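Allotment and Garden News, Jendberg side

9/9/23

Quick one this month as the beans won't wait. Half of this was typed standing up in the kitchen so forgive the spelling.

Water first. The standpipe by the bottom gate is back on. The one by the Skurkholm Lane hedge is NOT, and won't be before the end of September. Please stop trying the tap, it just drips all night and the path is turning to soup. Hoses off when you leave. Cans only on the top rows until further notice.

Rents. Due by the end of the month as usual. Same amount as last year. Put your plot number on the envelope, not just your first name, there are a lot of us now. Late payers lose their place on the manure list, sorry but there it is.

Blight. Yes it's here. Brown patches on the leaves, dark streaks down the stems, then the fruit goes. If your tomatoes have it, pull the lot, bag it and take it home. Not on the heap. Potatoes, cut the tops off at ground level and leave the tubers in the soil for a couple of weeks before lifting. Mine went in four days flat. Very sad looking row of Iwasaki plum tomatoes, which had been doing so well up to then. Green ones are in a drawer with a banana.

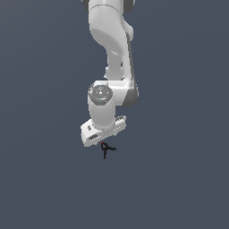

Anyone with blight-free outdoor tomatoes, please say which sort you grew! Would like to put a list in the next issue so we can all order the same thing and be disappointed together.

Onions should be up and drying by now. If it stays damp, get them under cover, on racks or old bread trays, necks left on. Don't plait them till the skins rustle. Garlic can be ordered from this week, we go in with the Jirnier growers again to get the price down. Hardneck or softneck, tick one or both on the sheet in the hut. Sheet comes down 2 weeks from today and I'm not chasing people this time.

Sowing now: winter lettuce, spring onions, spinach, rocket, a last go at radishes. Green manure on anything bare. Mustard is quick but not where you've had cabbages or where cabages are going. Field beans are fine anywhere and can go in right up to November.
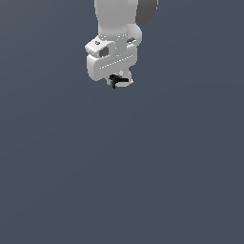

Wasps in the plum trees at the far end. Pick up windfalls if you're passing, whoever's tree it is. There's a nest in the bank behind the compost bays too, left hand side, so go round by the main path. It has been reported.

Seed swap is in the hut, Saturday after next, doors open 9 till noon. Bring seed in labelled envelopes, name and year. No year, no swap. We had a whole jar of "beans (purple?)" last time and half of them were borlotti. Tea and cake 50p, cakes wanted, nothing with cream in unless somebody mends the fridge.

Path clearing the day after. Bring shears and gloves. The brambles along the Skurkholm side are over the fence again and the good blackberries are finished so no excuses.

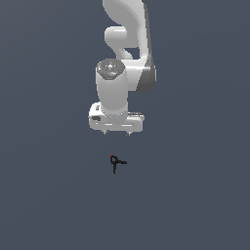

Robot arm over a small black clamp-like tool with a red tip.

Lost and found: one green trowel, one child's welly (left), reading glasses in a blue case. All on the shelf by the hut door. Will go to the charity shop if not claimed.

Waiting list is closed for now. If you're giving up your plot, tell us before the rent is due please, not after. Leave it cleared, take the carpet with you.

Next issue when the leeks are in. Bits and pieces for it through the hut letterbox, large writing preferred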